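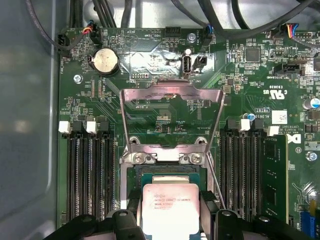

Home Dresses Real Weddings Our Workroom Jobs Contact

Bridal alterations hand and fitter - Clutus Bridal, Taltetton

Print this page | E-mail to a friend
24 shares | 2 comments

We're looking for someone who loves a good hem! Clutus Bridal has been dressing brides, mums, bridesmaids and the odd very well turned out grandmother in Taltetton for years, and our workroom is busier than ever. We need an extra pair of hands before the spring rush, and we'd love them to be yours.

You'd be joining us at the Rafferty Street shop, upstairs, where all our fittings and alterations happen. Last season the workroom finished 436 gowns, and a good many of those went through three or four fittings before they walked out the door. Bodices came in, straps went on, straps came off again, and one cathedral train became two veils and a ring pillow (the bride's idea, and it was a beauty).

Most of your day would be spent on:

- hems, bustles and side seams in satin, crepe, tulle and lace
- moving or re-stitching lace and beading by hand
- pinning at fittings and talking the bride through what can and can't be done
- adding sleeves, which everybody seems to want this year
- pressing and steaming before pick-up

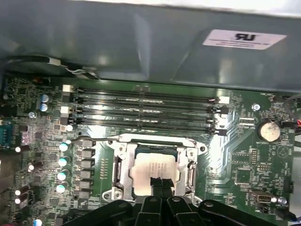 Four memory slots, all empty.

You don't need a fashion degree. Some of our best people learned at a kitchen table, or came to us from ballet costumes or curtains. What we do need is tidy hand sewing, comfort on an industrial machine, and a bit of patience with slippery fabric. If you've worked on boned bodices before, wonderful, please tell us all about it. If you haven't, Lorcan will teach you - he runs the workroom and gets very excited about boning.

Being good with people matters just as much. A fitting can be a nervous half hour. There might be a mother, a sister and a best friend in the room, all with different ideas about the neckline, and you'll be the one on the floor with a mouthful of pins. Kindness and a steady voice go a long way.

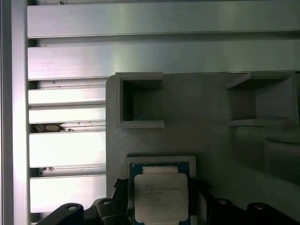

HOURS AND PAY

The job is permanent part-time, 24 hours a week, with extra hours on offer in September and through to Christmas if you want them. We open for fittings at 10 am and the workroom usually packs up by 5 pm. There's one late fitting night a week and we take turns at it. Pay is above the award and depends on your experience, and we're happy to talk numbers at the first chat. Superannuation is on top.

You'll also get a generous discount on anything in the shop, including sample gowns, plus first pick of the remnants. There are silk offcuts in that cupboard that would make you weep!

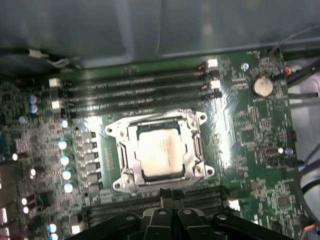
We also have 2 spots for trainees, one day a week, for anyone studying sewing or costume who would like some real workroom time. These are paid too. Trainees begin on veils and covered buttons, then move on to hems once they've found their feet. Our bus stop is the one right outside, on the Rernosside line, and there's parking behind the shop if you drive.

How to apply

Drop a short letter and your work history in to the shop, marked for Lorcan Mac Suibhne, or send them through the contact page. Photos of your sewing are very welcome, inside seams included. It doesn't have to be bridal - a coat, a school formal dress or a well-mended pair of trousers will do nicely. We'll ask a few people in for a paid trial morning, where you'll take up a practice hem and have a cup of tea with the team.

Applications stay open until both jobs are filled. If you're not sure whether you've got enough experience, give the shop a call after 2 pm and have a chat with us first.

Previous job | Next job | Back to Jobs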